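4. Collecting demonstrations by hand guiding and by remote control

4.1 Two ways of showing the task

Each task in the Castari set was shown to the arm in one of two ways. In hand guiding, the operator holds the forearm of the robot and moves it through the task while the joint motors carry only the weight of the arm. In remote control, the operator stands at a second, smaller arm of the same joint layout, and the working arm copies its joint angles. Both modes write the same record: joint angles, finger opening, motor current, and the wrist camera stream. A learner trained on one kind of record can therefore read the other without conversion.

The two modes differ in what the operator can feel. Under hand guiding, contact with a part is felt through the arm itself, mixed with joint friction. Under remote control in our setup no force is sent back, and the operator works by eye. Earlier trials at Flotovgate had led us to expect that operators would press harder in the second case, and the motor current records agree with this. Peak current during closing was higher under remote control for every operator.

4.2 Operators and sessions

Three operators took part (Sowerby, Heywood and Tapley). Sowerby had used both modes before; the other two had used only hand guiding. Each operator was given practice time on the smaller arm before recording started and could ask for more. Recording was done in January, in blocks short enough that no operator worked in one mode for a whole morning. The order of modes was swapped between blocks.

An operator started and ended each demonstration with a foot switch. Pressing the switch twice within one second marked the demonstration as spoiled. Spoiled records were kept on disk but left out of training. We chose this over deletion after an early loss of good data, when an operator erased the wrong file at the end of a block.

In total 1368 demonstrations were recorded, of which 946 were used for training and 293 were held back for testing. The remainder were marked as spoiled or failed the timing check described in Section 4.4.

4.3 Approach direction

Most published sets of shown tasks have the gripper come down on a part from above. The tasks used here also ask for upward reaches, where the part is fixed overhead and the fingers must point toward it. These reaches were the harder ones to demonstrate in both modes. Under hand guiding, the operator's own arm tires, and the path becomes less smooth toward the end of a block. Under remote control the small arm can be held at a comfortable height, but the operator's view of the fingertips is often blocked by the gripper linkage.

The wrist camera suffers from the same problem to a greater degree. When the gripper points up, the linkage fills much of the view, and the brightest areas tend to be at the top, where overhead surfaces sit behind the fingertips. Automatic exposure then follows the bright areas and the matte black parts of the gripper lose detail. Figure 3 gives a single wrist camera view from an upward reach.
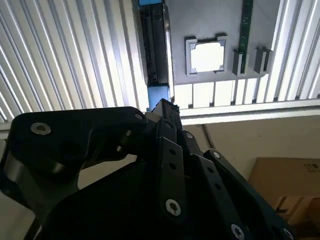

Figure 3. Wrist camera view during an upward reach. The tip of the linkage lies just above the center of the view, against the underside of the overhead assembly.

Two changes were tested. The first fixed the exposure for the length of a demonstration, using a value set at the start pose. The second left exposure on automatic but masked the area taken up by the gripper before the view was passed to the learner. The mask was drawn once by Lockwood for each of a small number of finger openings and filled in between them. Fixed exposure gave the steadier record and was kept. The mask helped when the fingers were nearly open and hurt when they were closing, because it hid the contact area at the moment it was most needed.

4.4 Timing and path cleaning

Joint records and camera records were stamped by the same clock. A demonstration failed the timing check if any gap between neighboring camera stamps was longer than 300 ms. Most failures came from a single loose connector, which Baldursdóttir replaced after the first week.

Pauses at the start and end of each path were trimmed. Pauses in the middle were kept. Under remote control, operators often stopped just before contact to judge the distance, and a learner trained on paths with these stops removed tended to arrive at the part too fast. Paths were then smoothed with the Vimura filter at its default setting. Stronger smoothing rounded off the small side-to-side motions used to seat the part, and success on the held-back tasks fell.

4.5 Limits of the comparison

The operators were few and all worked in the same laboratory. The small arm has less joint friction than the working arm, so some of the difference between modes may come from the hardware. A repeat with force sent back to the operator is planned on the Kershaw bench, using the same tasks and the same foot switch procedure. Section 5 reports the training results for each mode alone and for the mixed set.

Correspondence: G. Lockwood, Castari project office
© The authors. All rights reserved. | Back to top
Shares 12 | Comments 3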